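Keeping the Small Stuff Under Control

If your house is anything like ours, the big things more or less look after themselves. You know where the couch is. What gets away from you is the little stuff: the cotton balls, the spare razor heads, the travel toothpastes, the bandages that have slid out of their box and are now living at the bottom of a drawer with a dead battery and half a cough drop. I spent most of a rainy week going through our bathroom closet and hall cupboard, and I thought I'd write down what worked while it's still fresh in my mind.

Start by emptying one shelf, and I do mean one. The first time I tried this I pulled out the whole closet at once and we were stepping over shampoo bottles until bedtime! Put everything from that shelf on a table where you can see it, group it by what it's for, and wipe the shelf down with warm water and a drop of dish soap while it's bare. Let it dry with the door open.

Then check the dates. Sunscreen is the one that always catches me out, and I found a tube we must have bought for a beach trip some July or other, well past its best. Medicines shouldn't go down the sink, so put them in a bag and take them to a pharmacy that accepts old ones.

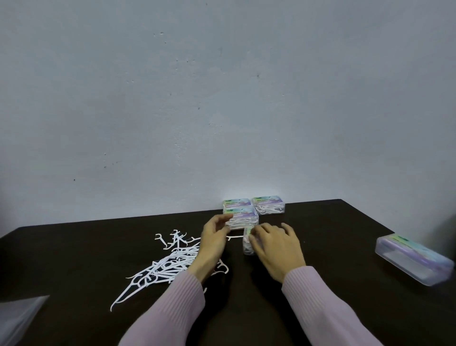 Now for the putting back. I like low, open bins for anything we reach for every day and lidded ones for the extras. Shoeboxes do perfectly well if you line them with a bit of leftover shelf paper. If you'd like something sturdier, the Driditz bins from the housewares store in Clarkthorpe have held up nicely for us, though the lids are a little stiff in cold weather (run them under the hot tap and they ease up).

Measure before you buy anything, please. Our shelf is 83 centimeters wide and I came home with bins that needed nearly 105, so back they all went, and I had to stand in the returns line with my arms full. Measure the depth too, and don't forget the door hinge, which always sticks in further than you think.

Label the front of each bin, never the lid, or you'll be lifting every one down to read it. Masking tape and a marker will do. Mine say things like "teeth," "cuts and scrapes" and "hair," and even the youngest visitors can find what they need.

Keep washcloths and hand towels away from anything that might leak. I roll ours and stand them on end in an old wire basket, and I tuck a Linenura sachet in the back so they smell fresh. A bar of plain soap left in its wrapper does much the same job for less money.

Last of all, leave a gap on every shelf, a hand's width or so. You'll fill it soon enough, but it gives you somewhere to set things down while you hunt for the tweezers.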